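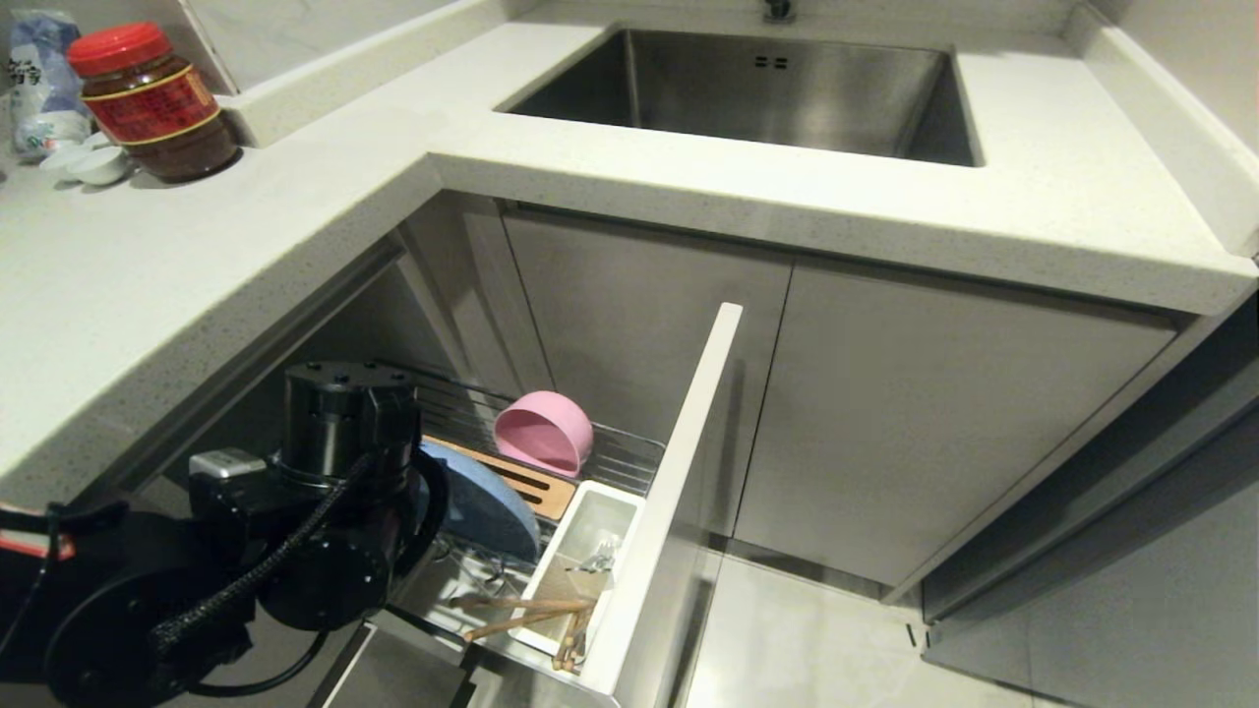 Teleop demos for a pull-out dish rack: how slow is too slow?

Augustina Atinga
Posted 3/29/22

I'm teaching our arm to unload a corner rack by remote control, and I love it, but my demos are all over the place! Sometimes I take 2 minutes, sometimes 6. Wrist view during one of my faster moves:

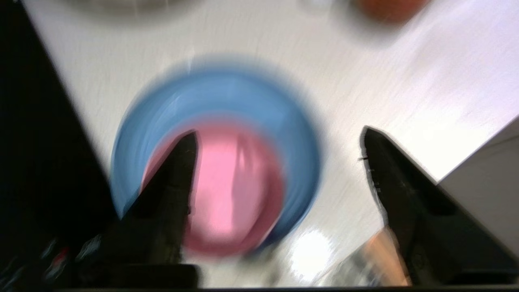

Wrist camera, pink on blue, lots of motion blur

Should I redo the blurry ones?

Holger Viklund

Great project! Slow down near the dishes and move freely in between. I'd keep a few blurry frames, but if the rim is smeared right when you close the fingers, record it again. Also pick one order (plate, bowl, board) and stick to it. My first 128 demos had no fixed order and the policy just hovered.

Berkay Sarıgül

Lower the gain on your leader arm, worked for me

Hideaki Honda

Agree with Holger. And look at the head view before you start each run, so you know which layout you're recording. I sort mine by what's in the rack, and it makes bad batches so easy to find! 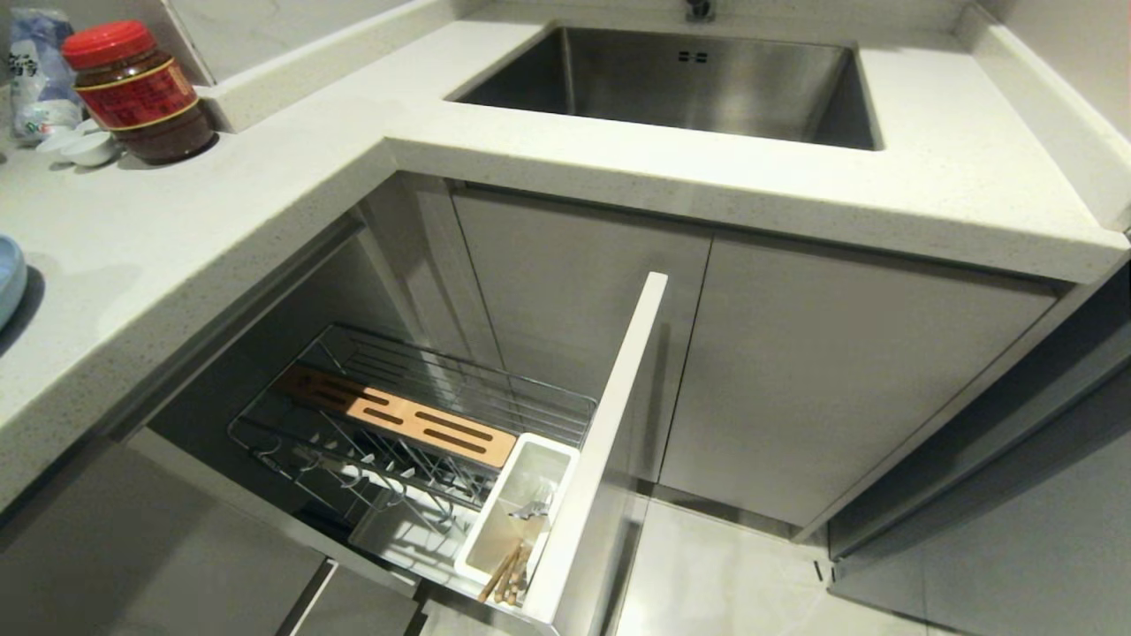
Rack with the slotted board and chopstick caddy, head camera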